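Stiltberg Household Words

Stiltberg is a word list for things kept and used in ordinary homes. It holds 698 entries in English, Malay and Indonesian, each with a short definition and at least one sentence of use. Version 3 replaces all earlier releases.

What is in the download

entries.csv has one row per word. The columns are id, headword, language, definition, sentence, room and source.
variants.csv lists 362 spelling and regional variants, matched to entries by id.
notes.txt records disputed definitions and who settled them.

All files are UTF-8. Fields are separated by commas, and text containing a comma is in double quotes. Empty cells mean the value was not collected.

How the entries were gathered

Melati Wattimena and Syafiqah Yeoh wrote the first list from interviews with speakers at home. Irfan Yeoh checked the Malay entries and Khairul Sopacua the Indonesian ones. Where they disagreed, both readings were kept and the row was marked in notes.txt. 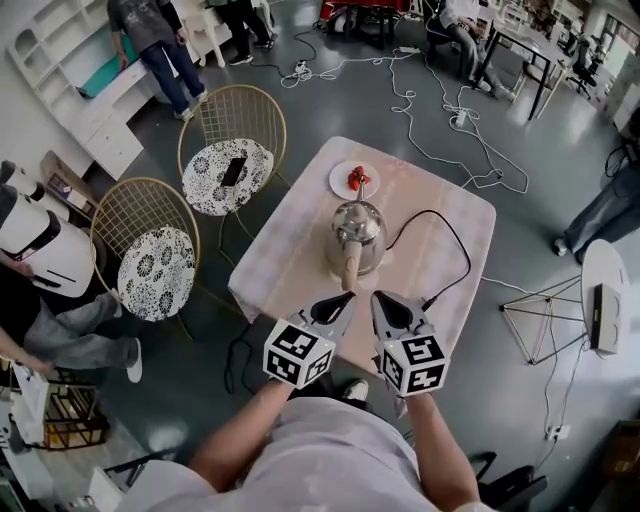 Definitions describe an object by its shape and use, and leave out brand and price. Parts get their own rows when speakers have a separate word for them. A kettle like the steel one on the pink and white tablecloth takes three rows, for the body, the handle and the spout. The room column gives the place where the speaker said the thing is normally kept, so the same object can appear under kitchen in one row and dining room in another.

Known problems

Bathroom and laundry words are thin.
41 entries have no sentence of use.
Older words for cooking stoves are mixed with current ones and carry no date label.
Plural forms are given for English only.

License and contact

Free to use and change with credit to the Stiltberg list. Corrections go to Tsung-han Yeh through the issue tracker. Please give the entry id and the town where you heard the word. The next update is planned for December.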